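BITARPORT, 10 May 2026 -- The Grirareo reading program is coming back to Bitarport this October, and it's going to be bigger than ever! Signups open today for 394 places at kitchen tables, break rooms and back porches all over town.

The idea is simple. Neighbors get together after supper, pick a short story and read it out loud, taking turns. Last year's groups got through everything from ghost stories to old fishing tales, and one group on Berov Street liked it so much they kept meeting all winter.

"People tell me they haven't been read to since they were kids, and then they don't want to go home," said Ülle Juška, who started Grirareo with a box of secondhand paperbacks. "I love that. I'd do it every night if I could."

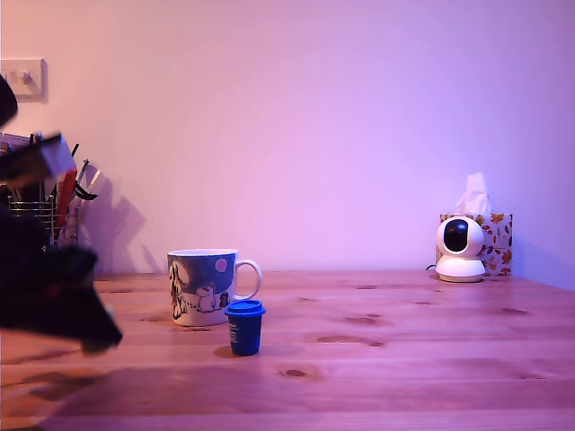

A light wood tabletop under pink and violet light.

New this fall is a story collection put together by Aivar Koppel, with 30 pieces by local writers, most of them never printed before. The Sakalauskas print shop is making 1,000 copies, and every group gets a set free of charge. Large-print copies are on the way too -- 100 of them, ready in time for the first readings.
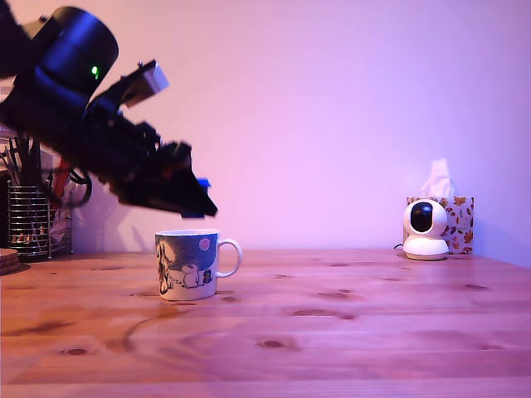

A mug on the table.

Groups can be as small as three people. Hosts pick their own night and can ask for stories in English or Estonian. To sign up, stop by the Grirareo desk at the Bitarport library or call during opening hours.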